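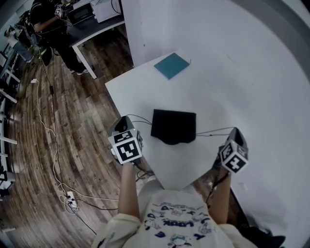

Equipment spending in the quarter stayed within the amount approved, and the remaining decision concerns the size of the second order. The money covers hand-held grippers, the tables they are used at, and the cabling between the grippers and the recording computers. Cable management is the item we costed least well. Each gripper runs on its own thin black cable, which crosses the work surface and drops towards the floor, so an operator with one gripper in each hand has two cables in the same area as the cloth being handled. Power is taken from a strip lying on the floor beside the table. Neither arrangement was priced in the original proposal, and both are addressed below.

Report to the Flumden equipment fund
Project: Gridari, cloth and flat-object handling
Prepared by: Ayodele Ekwueme
Date: 05/01/2018

1. Position against plan

The first order of grippers was delivered complete and has been accepted. Acceptance consisted of a check of jaw travel, a check that the marker cube on each unit was square to the housing, and a recording session with an operator working in pairs of grippers. Two units were returned to the supplier, Dalen, for a loose cable entry. Both came back under warranty at no charge to the fund.

Recording has started on the folding tasks. We hold 317 accepted recordings. Rejected recordings are kept separately and are not included in that figure. The main cause of rejection is loss of marker tracking when the operator's wrists turn inwards, followed by cable drag on the cloth. The second cause is a purchasing matter and the first is mostly one of operator training.

2. Planned purchases

Overhead cable support. We propose a light boom over each table, with a retractor for each gripper cable, so that the work surface is left to the objects. Bheki Radebe has tested one boom on loan and found that it does not restrict reach to the far edge of the table. Fixing is by clamp and needs no work to the building.

Power distribution. Floor strips are to be replaced by strips mounted under the table tops, fed through a covered floor channel. The purchase includes enough channel for the present layout only. If the layout changes, further lengths can be bought singly.

Spare jaws and cables. Jaw pads wear faster on cloth than on booklets and other stiff items. We ask for a small stock to be held on site, as the delivery time from Dalen is 3 weeks and a table is idle for as long as one of its grippers is out of use.

3. Robot arms

The purchase of arms remains in the second phase. Quotations have been requested from two suppliers, one of which is Sirum. We have asked each to quote for the arm, controller, mounting plate and a service visit as separate lines, after the first set of prices proved impossible to compare. The gripper jaws are intended to fit the arms without change, and the mounting plate is the only part that would be made to our drawing.

No commitment has been made to either supplier. We would prefer to place the order once the cable work is finished.

4. Risks

Delivery of the booms may slip, in which case recording continues with the present cabling and a higher rejection rate. The Sirum quotation is valid to the end of March. A late decision on phase two would mean asking for it again, probably at a revised price.

5. Decisions requested

Approval to move the unspent furniture allowance to cable support and power distribution.
Approval to hold spare jaws and cables on site.
Confirmation of the date by which the fund needs a final figure for the arms.

Itemised costs are in the attached schedule. Questions on the schedule should go to Bheki Radebe.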